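White plastic table – keep it or replace it?

siwoo_g
Hello all. I use a white plastic folding table next to the gray-top wooden one, and everything lands on it. I paid 50 for it. Should I keep it for eating, or buy a proper one?

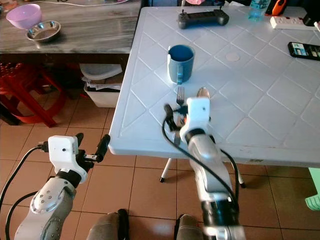 tiver_ki
The pattern on the top is my problem with these tables. Crumbs go in the grooves and a cloth does not take them out. With the mug, fork and spoon beside a phone and a power strip, I would be nervous at every meal. Move the power strip first, then decide.

siwoo_g
I use a soft brush, it is enough for me.

Cletov6
I disagree with tiver_ki, the table is fine.

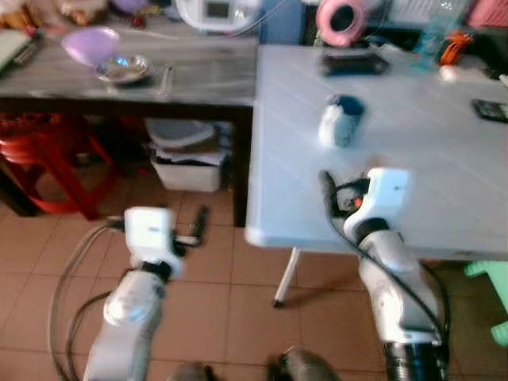 Two tables are useful if each has one job. My aunt eats at one and keeps papers at the other, and she never mixes them. You have the lilac bowl and the metal dish on the wooden table already, so eat there. Use the white one for the phone and small things.

tiver_ki
Then he carries the mug back and forth every day. I tried this for six months and I gave up.

Cletov6
A tray solves it. I have one from Caloreo, very plain.
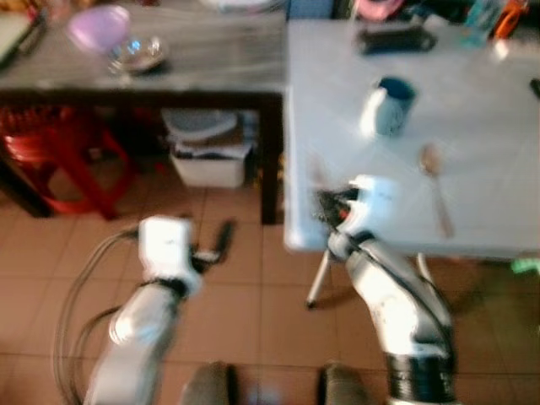
siwoo_g
Maybe I try the tray before I spend more money. Does it slide on plastic?

Cletov6
A little. Put a thin mat under it.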